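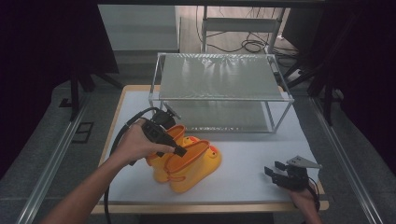
Drurner rule

The Drurner rule is a blocking procedure used in the Evutine Assembly, a cross-border body of 63 municipalities. Under the rule a group of member towns can stop a common regulation from applying on their own territory without leaving the Assembly and without stopping it for everybody else. Named after the town of Drurner, where the text was signed. Sometimes called the "stay-home clause" in the local press.

Not to be confused with the Drurner Charter, the founding document of the Assembly, which was signed in the same building and contains no blocking procedure at all.

Background

The Assembly started as a loose arrangement for shared buses, water and ambulance cover. Members paid in, got a seat, voted by simple majority. Little was binding. This changed when the Charter was revised and the Assembly got the power to pass common regulations, mostly on weights, labels, market hours and trade licenses.

Larger towns liked it. Small ones less so. Under the revised Charter seats went by population, so the four biggest members could pass nearly anything if they agreed among themselves. Usually they did. Godoy, a farming town on the southern edge, voted against eleven regulations in a row and lost every time. Its council then stopped sending a delegate, and the empty chair got into the papers.

The jam regulation

The direct cause was a labeling rule for fruit preserves. The draft set a minimum fruit content for anything sold as jam, and a good part of what Godoy's makers sold fell under it. They could keep selling, but only as "fruit spread". Supporters said a buyer in one town should get the same thing under the same word as a buyer in the next. Opponents said the word had been used in Godoy for generations and no one there was confused by it.

The fight was about a small amount of money. It ran for two years anyway. Godoy's mayor threatened to leave the Assembly, which would have meant leaving the bus and ambulance agreements as well, and it is not clear he had the votes in his own council. Legal opinions were ordered by both sides. They disagreed.

A compromise was drafted in May at a meeting in Drurner. The jam regulation passed, Godoy was let out of it, and the way Godoy was let out was written up as a general procedure for later cases. That procedure is the Drurner rule.

How it works

A town that wants out of a regulation files an objection within one month of the vote. The objection may not be longer than 200 words. It has to carry the signatures of 300 adult residents, or of a majority of the town council if the town is too small to find 300. One other member must second it - in practice nearly always a neighbor.

After filing, the regulation is suspended in the objecting town only. A talks period follows. If the Assembly changes the text and the town accepts, the objection is closed. If not, the suspension becomes permanent but has to be renewed after each Assembly election. Forgotten renewals lapse. This has happened.

Some matters are excluded:

Ambulance and fire cover
Drinking water
Budget contributions
Any regulation the town itself voted for

The last exclusion was added late and is the most argued over. Delegates sometimes vote yes as part of a bigger deal and then find their residents collecting signatures at home. Abstaining does not block an objection, and abstentions have gone up alot as a result.

Use

Most objections have concerned trade and labels. Market hours come second. Pindance, a border town with a large weekend market, has filed more objections than any other member and withdrawn most of them during talks. Its critics call this bargaining by petition. The town's own position is that the talks period exists for talks.

Drurner has never used the rule.

The last full revision took effect on 24/11/2021. It moved the filing deadline, cleaned up the renewal wording and for the first time let residents sign electronically. A proposal to raise the signature requirement was dropped before the vote.

Criticism

Two main lines of criticism, from oposite directions.

One holds that the rule hollows out common regulation. If a town can take the parts it likes and refuse the rest, traders are back to checking a separate rulebook at each town line. Larger members make this point regularly, mainly when Pindance files.

The other holds that the rule is too weak. It protects a town from a regulation but does nothing about the seats, and the four largest members can still write every text. On this view the small towns were handed an exit and told it was a voice. The political scientist Li-hua Liao, in her study of the Assembly, takes a middle line: the rule is rarely pushed to the end, but drafts are now circulated to small members before the vote, and under the old system they were not. She also notes that turnout at Assembly elections did not change in either direction. Others have questioned how much of the early circulation is due to the rule and how much to a change of staff at the secretariat. Unresolved.

A third complaint is practical. The word limit makes objections short but also vague, and the secretariat has to guess what would satisfy the town. Several talks periods ended with a new text that answered the wrong point.

Jam in Godoy

Still sold as jam. Godoy has renewed its suspension after every election. Jars going to other member towns carry a second label with the words "fruit spread", usually stuck over the first.

See also

Evutine Assembly
Drurner Charter
Opt-out (politics)
Weighted voting
Subsidiarity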